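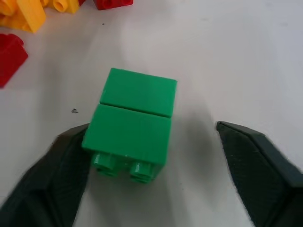

Figure 1. Gripper open over a green block, wrist camera view. The gap on the right is wider than the gap on the left.

Week 2: Getting to know the Jarel gripper kit

Welcome back, everyone, and a special hello to those of you who have switched over from the Monday stream. Please keep this handout with your lab book, as we'll be coming back to it when you write your kit review.

The kit we are looking at this term is the Jarel, sold by Gasivine as a teaching bundle for colleges and community workshops. You get a two-finger gripper, a small camera that fits at the wrist, the mounting plate, the cables and a licence for the Kombo control software. The bricks are ours, and the department would very much like them all back at the end of term (please check your pockets!).

What we are judging

You are not being asked whether you like the kit, although I'm sure you'll tell me anyway. I'd like you to write as though you were advising a small workshop with a modest budget, one where the person running the machine may never have programmed anything before. Think about how long it took you to set up, how the manual reads to a newcomer, and what you had to go and look up somewhere else.

Reading the wrist view

Have a good look at Figure 1 before you touch the controls. The left finger is nearly touching the corner of the block, while on the right there's a wide stretch of bare tabletop. If you close the fingers from a position like that, one of them is likely to meet the plastic well before the other, and the block may be pushed or turned before it is held. Move the wrist sideways first, look again, and then close.

Notice the soft grey shadow as well. In Kombo the outline tool can mistake a shadow for part of an object, so if your outline looks too generous on one side, try lowering the sensitivity a notch and see whether the colour edge becomes cleaner. The studs facing the gripper are a handy guide to which way the block is lying.

In the lab

Set the closing speed to 225 on the Kombo dial, which is a good deal slower than the default and much kinder to beginners. Do 10 pick-ups with the block square to the fingers, then another 10 with it turned a little. Write down every attempt, including the ones you'd sooner forget, and put a word or two beside each about where the fingers sat when you started.

If there is time, we'll swap to the Skotum finger pads, sold separately, and repeat the turned set. I have my own opinion on whether they are worth the extra money, but I'll keep it to myself until your reviews are in.

For next week

Read the calibration chapter of the Jarel manual and bring 2 questions about it, written down. Reviews should be a page or so, with your results table attached.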